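Selora Street Reading Room: Progress Report to the Foletti Fund
Second report, 2022-06-22 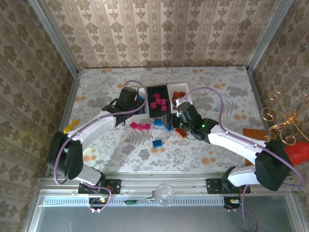 Is the reading room open yet?

Three days a week, to anyone willing to use the side door. The front door is still waiting for its hinges, which were ordered in the winter and have since been to more places than most of our readers.

The grant was for $4000, paid in two halves. The first $2000 is spent and the receipts are attached in the order the shoebox gave them up. Most of it went on shelving and on the floor, and the floor took more than its share. When the old carpet came up we found a second carpet under it, and under that a layer of glue that seems to have been laid down by someone with a grudge. Ashworth Flooring quoted us for one day's work and stayed for three. They charged us for two, and we didn't argue the point in either direction.

The shelves are up along the long wall and hold more than we planned for. Our first report promised a "small, carefully chosen collection." We then put a notice in the window asking for donations, and the town of Onel responded by cleaning out its basements. We now own 96 condensed novels, a great many guides to computer programs that no longer run on anything, and a nearly complete set of encyclopedias that stops just short of W. The children's books were better. Those are sorted, labeled and already going out, and a fair number come back.

Lending works on index cards in a tin. We looked at two library programs and found that both wanted a monthly fee and a password with a symbol in it. The cards want neither. You write your name, the title and the date, and you cross it out when you return the book. Late returns carry no fine, a policy we reached mainly by failing to agree on what the fine should be.

What has gone well is the Thursday evening group, which began as help with forms and letters and has turned into help with nearly everything. People bring in insurance renewals, school enrollment papers and the instructions for dishwashers. Attendance is steady and the coffee is bad, and the two facts don't seem to be connected. Several regulars have asked for a second evening. We would like to offer one, but we don't yet have enough people who can be trusted with the key, the alarm and the toilet, which has to be flushed in a particular way.

What has gone less well is the reading hour for teenagers. Our application described this as "a lively weekly forum for young readers." So far it has been a quiet weekly forum for whoever is running it. We moved it from Saturday morning to Friday after school, with a slight improvement, and then added pizza, with a large one. Very little reading takes place. We're counting the talk about films that used to be books, and we hope the Fund will be generous about this.

The heating question in your last letter deserves a proper reply. The radiators work. They work in June as well, at times of their own choosing, and the landlord has been told. He has promised a visit from a man who understands the valve, and we've heard a good deal about this man without meeting him.

With the second half of the grant we plan to buy reading lamps, six decent chairs to replace the folding ones, and large-print books, which we are asked for every week and almost never given. We'd also like your permission to move the money set aside for an outdoor sign over to the front door. A sign pointing people to a door that doesn't open struck us as unkind.

We hope to have the hinges by July. The supplier says the same thing, but then the supplier also said it about March. A short note will follow once the door is hung, and the side door will stay open until then – mind the step.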